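Farahani Community Help > Libraries and Lending > Toys and games

How do you handle missing pieces in a toy lending collection?
Asked in May, 2 answers

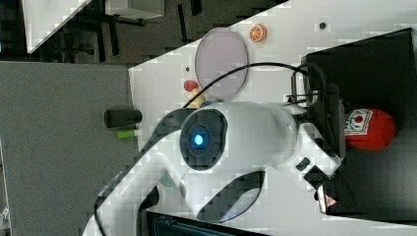
marrowfield
Member, Gudton

We run a toy lending shelf out of the back of the Gudton branch library. There are 340 items in the catalog now, mostly puzzles, building sets and pretend play. Families keep a set for two weeks and can renew once if nobody is waiting.

Puzzles are easy. We weigh them when they come back, and if the weight is off we look closer. The pretend play sets are the problem. They come back in a bag, the desk is busy, and we find out a set is short when the next family complains. By then we can't say who had it last with all its parts.

We charge no fees now. I have been asked to suggest a policy and would like to know what other places do about deposits, checking and replacing parts. Please say whether your checkout software can hold a note for each part, because ours (Bosutari) only gives one text field per item.

tealkettle
Regular contributor

We had a $15 deposit for a year and dropped it. The families who paid it were the careful ones, and the others stopped borrowing. I would not start there.

What helped was deciding which parts matter. Every set now has a card in the bag with two headings, "must be here" and "nice to have." If something under the first heading is missing, the set goes on hold and the family gets a call. If it's under the second, we write it down and lend the set again the same day.

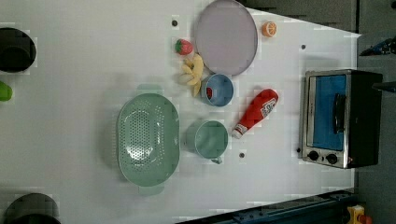 The card has to be written by someone who has watched children use the set. Adults tend to list the biggest parts as the important ones. In a kitchen set I would put the plate and the bowl under "must be here," and a small thing like the orange slice next to that plate under "nice to have." A child can serve a meal without the orange. Serving it without a plate is harder. Your children may disagree, so ask them.

On the software, we use one text field too. We put a short code in it for the card version and keep the cards in a binder at the desk. 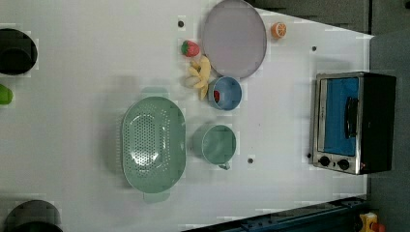

Play food and dishes, with the green colander and mug.

pinegrove_desk
Member, Virelberg

Agree with the card. Ours are laminated and have an outline drawing of each part, so parents who don't read English can check the bag too.

Check at return, before the item is cleared from the account. Let the family stand there while you do it. It feels rude the first few times. If there is a line, put the bag in a tray with the borrower's card number on it and tell them it will be cleared by closing.

Keep a spares box as well. When a set is retired, its leftover parts go in the box, sorted by type in zip bags.

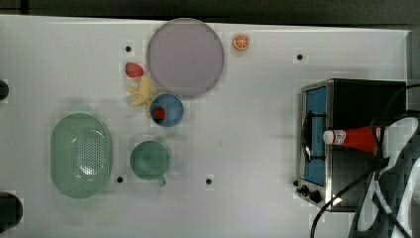
Label the bags by what the part is and leave the brand off. A cup from one set will do fine in another, and you will find it faster. We clean out the box every May. Anything cracked goes in the trash.

I wouldn't bother weighing pretend play sets. People send back extra things from home by mistake and the number comes out right when it shouldn't.

marrowfield
Member, Gudton

Thanks both. I'll try the two headings on the kitchen sets first and leave the deposit out of the proposal.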